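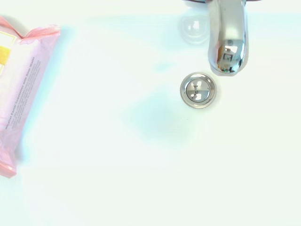

White basin, chrome spout.

Review: Pinness bathroom faucet cleaner, spray bottle

Quick one, I have 30 minutes before school pickup and this has been sitting in drafts since December.

Hard water here in Dranddale. Really hard. Anything chrome goes chalky if you look away from it, and the old vinegar and paper towel routine was eating up my mornings. So when Dandberg put the Pinness stuff on the end shelf I grabbed one. Then went back for a second. Used both up now, so this is a proper review and not a first-day one.

What you get: plain trigger bottle, clear liquid, smells of lemon and a bit of swimming pool. Not a nice smell. Not awful. Gone once the window's been open a while. My sister says it gives her a headache, but so does toast.

How it works. Spray, leave it 6 minutes, wipe, rinse. The label says rinse "thoroughly" and they mean it. I skipped the rinse the first time and got a streaky blue-ish film on everything, had to do the whole lot over. My fault, but the print on the back is tiny.

Light spots, gone. First wipe. Soap scum, also gone, with a little more elbow. The thick crusty ring you get where metal meets sink is another story. Three rounds and an old toothbrush and I still had some left. For that I'd go back to a rag soaked in vinegar, wrapped round overnight with a rubber band. Cheaper too.

Trigger is the weak spot. Both bottles started dribbling at the neck when they were half empty. Runs down your wrist. Wear gloves!! I have a little patch of dry skin on my thumb to show for it.
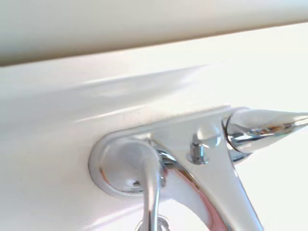 Vol. 6, p. 58

Where NOT to use it. Marble, brass, anything with a coating you care about. I tried a dab on the brushed nickel towel bar and it left a dull mark the size of a dime. Still there. Analyn Pascual wrote in to say hers did the same on a bronze drain, and customer service told her to "test a hidden area first." Ok, well, show me the hidden area on a drain.

Fine on chrome, fine on plain white porcelain, fine on glass. The shower door came up lovely actualy, better than the faucets did, and they don't even mention glass on the front.

Compared with Pavlović, the paste in the tub: the paste is stronger, no question. Shifted the crusty ring in one go. But it's gritty and I don't trust it on shiny things week after week, and you need to clear the whole counter off to use it or there's white dust in all your stuff. The spray you can do around the clutter if you aim right. If I could only keep one for weekly cleaning, the spray. For moving into a place where the last people never cleaned, the paste.

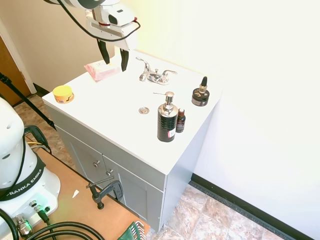 Two-handle faucet at the back of a white vanity top.

How long it lasts. I do two sinks and a shower once a week and a bottle got me through nine weeks. A bit less if the kids get hold of it. There's a refill pouch but Dandberg never has it in, I asked twice. Online the shipping kills the saving.

Does it stop the spots coming back? Box says "lasting shield." Nope. Maybe a day longer than vinegar. What does help is drying the thing with a hand towel after the last person's brushed their teeth, which costs nothing and which I cannot get anyone else in this house to do.

Good: fast, fine for weekly use, great on glass.
Bad: leaky trigger, smell, useless on thick scale, tiny instructons.

Would buy again if it's on offer. Not at full price. Shower head descalers next time, I've got two going in the tub right now and one of them is fizzing like mad.

253 comments on the old vinegar post by the way, I am reading them, just slowly.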